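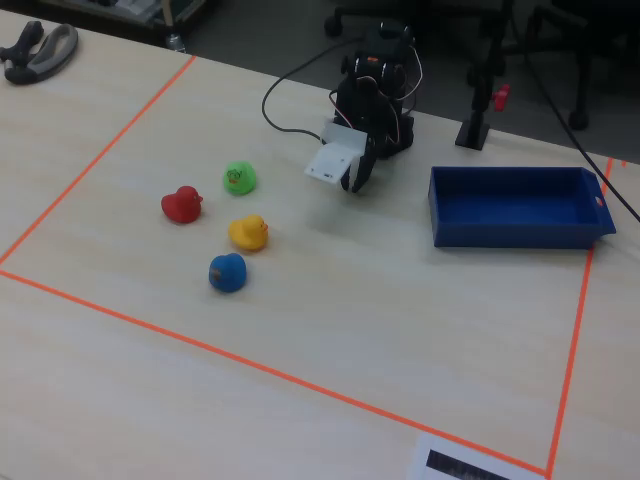
Gripper Faults and Stalls: FAQ

Drunside bench arms, Skurnham workshop

Last edited September. Read this before you message the group, most of it is in here.

What is the fault everyone keeps talking about?

Gripper closes on a duck, stalls, and doesn't let go when told to. Arm then tries to move on to the tray anyway. Sometimes it drags the duck into the others. Sometimes a motor gets too hot to touch. We've had 3 of these since the new gripper settings went in.

Is it dangerous?

Small arm, so mostly pinched fingers and hot motors. But it can move while you think it's stuck. That is the part we care about. One person got a finger caught reaching in to free a duck. Sore, no break. Hands stay outside the orange tape while power is on. All hands, yours too.

It stalled. What do I do?

Hit stop on the laptop. Then pull the power at the wall. Both. Stop alone leaves the motors holding. Wait 2 minutes, then open the gripper by hand, slowly. If it's hot leave it longer. Don't yank the duck out, that's how the last finger got bent.

Why does it happen?

Best answer so far: closing force was set at 100 percent. A rubber duck squashes, the gripper never reaches the position it was told to reach, so it keeps pushing. Motor heats up, protection trips, and the software doesn't notice it has tripped. Stępień's people looked at our logs and agreed on the first half. Still arguing about the second half.

What's the force set to now?

40. Please leave it at 40. If ducks slip, write it down and we will look at it.

Does it matter where the duck is?

Yes, a lot. A duck on its own with room for both fingers is fine nearly every time. Trouble starts when they're bunched up and a finger comes down on the neighbor.

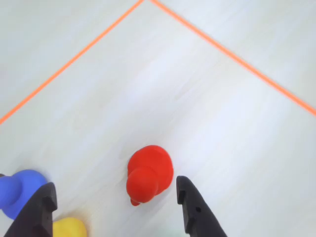 So check the gap before you let it close. If a finger is going to land on another duck, stop the run, power off, move the ducks apart, start over. Yes it costs you the run. Log it as a stop, not a fail.

Can I move the tape to get more room?

No. The tape is the limit we tested the arm to. Past it we don't know what the joints will do.

What about the cables?

Look at them before each session. One of the stalls was plain old cable snag, nothing to do with force. Wires at the joints need slack through the full swing. If you see a nick in the insulation, unplug and don't use the arm.

Is the Wikevthorpe bench affected?

Same software, so assume yes. They havent had a stall that we know of. They should still drop to 40.

When does the real fix come?

Waiting on an update that cuts power to the gripper when it overheats and halts the whole arm. First version halted the arm but kept squeezing, so it went back. No date yet.

Do I have to report a stall if nothing broke?

Yes. Time, which duck, force setting, what the arm did next. Two lines is plenty. Put it in the fault log, not the chat, it gets lost in teh chat.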